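Delen Slotted Basket, Large, Green

Home > Storage > Baskets & Bins > Play & Pool

In stock. Ships Thursday if you order before noon.

Big green plastic basket for the stuff that never has a place to go. Pool toys, bath toys, dress-up things, the odd wet towel. Curved rim, slotted walls, nothing to put together. Take it out of the bag and start throwing things in.

We've carried the Delen baskets since we were still called Ultgate Home and this one outsells the rest every summer, then again in November when people put the pool things away and find out how much there is of it. Comes in green only for now. Blue is discontinued, please stop asking, we really don't have any in the back.

Why the slots

Rows of small slots through the sides so air gets in. Good for anything that goes away a little damp. Slots are small enough that most toy parts stay put, but doll shoes and marbles will find a way out. Use the Tsoukalas liner for those (sold seperately, see below).

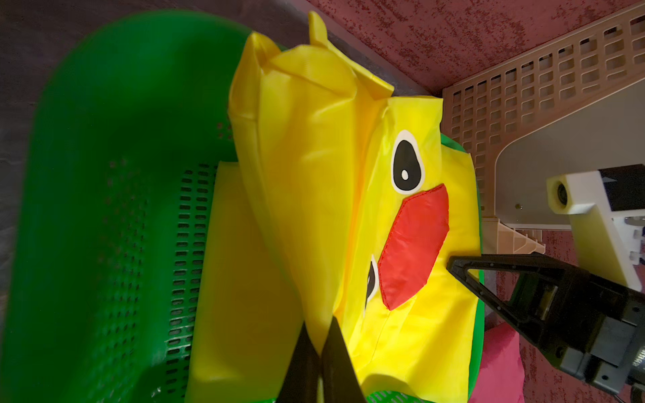 Inflatables. Most of our emails about this basket are about inflatables, so a few notes. Let out as much air as you can before storing. Open the valve, press from the far end toward the valve, leave it open a while and press again. Doesn't have to be perfectly flat. Fold loosely, no hard creases on the seams, and lay it in on top of the heavier things. Fabric covered ones take folding better than plain vinyl but they hold on to water longer, so hang them up first. Anything with a pump still attached, take the pump off.

A fully blown up ring or animal will not fit. It will sit on top and fall off. We get returns for this every year.

Details

Color: green, glossy
Material: plastic
Style: open top, no lid
Assembly: none
Stacks: yes, empty ones nest inside each other. Do not stack full.
Indoor / outdoor: both, but bring it in for the winter. Full sun all year will fade it
Item no. 221

Cleaning

Hose it off. Or shower, warm water, dish soap. An old toothbrush gets into the slots, sand likes to sit in there. Let it drain upside down. Not for the dishwasher, too big anyway and the heat warps the rim.

Price

19.00 each
Set of 6: see cart for set price, discount comes off automaticaly
Free shipping on orders over 100.00
Daycares and swim schools, write to us for a quote, we do invoices.

Goes with

Tsoukalas mesh liner, drawstring. Sits inside the basket, lifts out with everything in it. Machine wash cold.
Zomstead rolling base. Four casters, two lock. Fits this basket and the medium, not the small.
Delen Slotted Basket, Medium. Same shape, same green, fits under most benches.

Questions we get

Does it have handles?
No separate handles on this one. Pick it up by the rim, two hands if it's full.

Can I use it for laundry?
Sure, lots of people do. Delicate knits can catch on the slots so use the liner.

Will it hold water?
No. It's full of slots.

Can I get a lid?
Not from us. Delen used to make one for the old square model and it doesnt fit this.

Safe for kids to climb in?
No. It tips.

Is the green the same as last year?
Close. Batches vary a bit. If you need a set that matches, order them together and put a note at checkout, we'll pull from one carton.

Returns

30 days, unused, label still on. Scuffs from shipping happen on glossy plastic, send a photo before you send it back and we'll usually just take something off the price. Cracked in transit, we replace, keep the box till we answer. Liners are final sale once the bag is open.

Pickup at the Zomstead warehouse counter, weekdays only. Bring the order number.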